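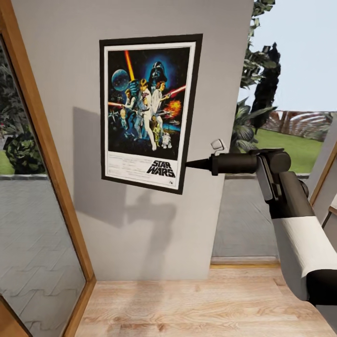
Who can apply for a seat on the new Sandstead Tenant Advisory Board?
Any adult who has held a lease in the town for at least six months can apply, regardless of citizenship or whether they are registered to vote in municipal elections.

Sandstead Opens Applications for Tenant Advisory Board

SANDSTEAD - The Town of Sandstead is accepting applications for its first Tenant Advisory Board, a nine-seat body that will review proposed changes to rental licensing, inspection schedules and the local housing code before they reach the Town Council. Applications close at 5 p.m. on the last business day of December.

The board was created by an amendment to Chapter 12 of the municipal code, adopted by the Council on a vote of six to one. Under the amendment, the Council must refer any ordinance affecting residential leases to the board and allow it 40 days to submit a written opinion. Opinions are advisory. The Council may proceed without following them but must enter its reasons in the public record.

Sandstead has 3,857 licensed rental units. Until now, tenants have had no formal role in the drafting of rental ordinances and could comment only during the public portion of Council meetings.

"Three minutes at a microphone is a poor format for discussing inspection intervals," said Town Clerk Biljana Atanasov. "The amendment gives tenants the draft text early and gives the Council a written response it can work from."
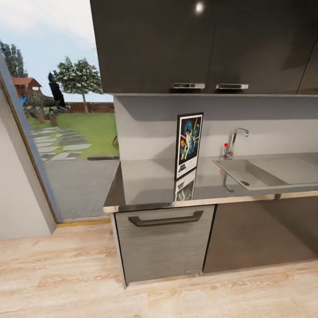
Seats will be distributed by district. Grallby and Harbor East, which have the highest share of rental housing, will each hold three seats. The remaining three will be filled at large. Members serve two-year terms and may be reappointed once. The first terms will be staggered - four seats will expire after one year - so that the full board does not turn over at the same time.

Members will receive $125 for each regular meeting attended. Property owners who rent out more than one unit in Sandstead, their employees and current town staff are not eligible.

Applicants must submit a one-page form, proof of tenancy and the signatures of 70 residents of the district they wish to represent. At-large applicants may collect signatures anywhere in town. Signatures do not have to come from registered voters, but each must include a legible street address. The Clerk's office will verify signatures within ten business days and notify applicants of any defects, which may be corrected once.

Where more applicants qualify than there are seats, members will be drawn by lot at a public session of the Council. Council member Murali Hegde, who sponsored the amendment, said the lottery was chosen over direct appointment after the public hearings. "Several speakers asked that the Council not select its own reviewers," Hegde said. "The final text reflects that." 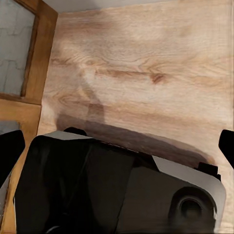
How to Apply

Forms are available at the Clerk's counter in Town Hall and at both library branches. Completed applications may be delivered by hand or by mail. Mailed applications must be received, not postmarked, by the deadline. Forms sent by email will not be accepted - the code requires original signatures.

Media Contact

Azra Vasić, Office of the Town Clerk, Sandstead Town Hall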